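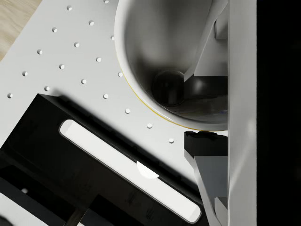

First time co-driving on gravel: how do I keep my place in the pace notes (and keep my lunch down)?

Posted by Seo-ah Min in Motorsport > Rallying > Co-drivers and navigators

Hi everyone, long-time reader, first-time poster, so please be gentle with me! My cousin has talked me into sitting beside him at the Prullura club rally in March. I've done a couple of navigational runs with the Gusel car club, the sort where you trundle along at normal road speed with a clipboard and a thermos, and I loved every minute. This is a proper special stage event though, 11 stages on forestry roads with 100 kilometres of competitive distance, and I've never read pace notes at speed in my life.

We had a practice day last Friday on a friend's property, and it went well for the first few corners and then fell in a heap. I looked up to see where we were (it was a big dip, my stomach looked up too), and when I looked back down I had no idea which line I was on. My cousin was very nice about it and just drove on sight until we got to the gate, but I felt awful. I also felt awful in the other way, if you know what I mean. By the third run I had my head out the window like a kelpie.

What I'd love to know is how you experienced people keep your place on the page without staring at it the whole time, and whether the queasiness ever settles. We have a Dorix trip meter in the car that I only half understand, and I've been writing the notes in a spiral notebook, 16 lines to a page, in biro. Is that too many? Any help very gratefully received, and sorry for the essay.

Jenő Jakab

Welcome, Seo-ah, and good on you for having a go! I've sat in the silly seat for a good many years now, in everything from a borrowed hatchback to a quite serious four-wheel drive, and I lost my place on my first event so badly that I turned over two pages at once and called a flat left into a hairpin right. We're still friends, the driver and I, though he does bring it up at Christmas.

First, the notebook. Sixteen lines is far too many for a beginner, and I'd say it's too many for me as well. I write six or seven to a page with a good gap between them, in soft pencil, because you'll be changing things on the second recce pass and crossed-out biro is a misery to read when you're bouncing about. Put the last call of each page again at the top of the next one in brackets. Fold up the bottom corner of every page so your thumb can find it through a glove.

Keeping your place is mostly thumb work. Rest your left thumb on the margin beside the line you're reading and slide it down as you finish each call. When you glance up, the thumb stays put. It feels clumsy for a day and then you forget you're doing it. The other thing is to feel the car. You'll notice the braking and the turn through your hips and your shoulders, and after a while you can tell which corner you're in with your head down, simply from that. A quick look up at something unmistakable helps too, a bridge or a cattle grid or a junction, so mark those in your notes with a box around them.

If you do get lost, say so straight away. Say "lost" loudly, so he knows to drive what he can see, then find the next boxed landmark and wait for it. Don't guess!

With the trip meter, zero it on every start line and write the distance in the margin at each of your landmarks. That gives you a second way back in. I don't know the Dorix in particular, but every one I've used has a total and an intermediate, and the intermediate is the one you'll want your finger on. Do check it against the organisers' measured distance on the way to the first stage, and have someone show you how to change the calibration beforehand, in the driveway, with a cup of tea.
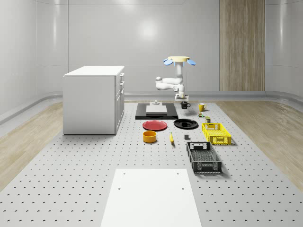

A perforated table with a flat white board on top.

Now, your poor tummy. Mine settled after three or four events, and it was always worst on recce, when you're writing as well as reading. Eat something plain early on, keep sipping water, have the window down a touch on the transport sections, and hold the book up higher than you think you need to so your neck isn't bent double. Ginger biscuits do it for me. If you want to try travel sickness tablets, have a chat with your pharmacist first, as plenty of them make you drowsy and you won't want that at a time control.

So

thumb on the line, yes. also tie your pencil to the book, and bring three of them anyway

Seo-ah Min

Oh, thank you both so much, that's wonderful! I've bought a bigger notebook and a packet of ginger nuts already. Jenő, one more thing if you don't mind. My cousin likes his distances between corners read out, and on one of the stages there's a straight of 800 metres. Do I just say it and then sit there quietly? It felt very odd in practice.

Jenő Jakab

Say the distance, take a breath, and hold the next call until he's close enough to use it. Then give it to him again if it's a nasty one. Some drivers like a countdown over the last bit and some can't stand it, so ask him before the day. And have a look at your time card on that straight, it's a lovely spot for it. Do come back and tell us how you get on at Prullura!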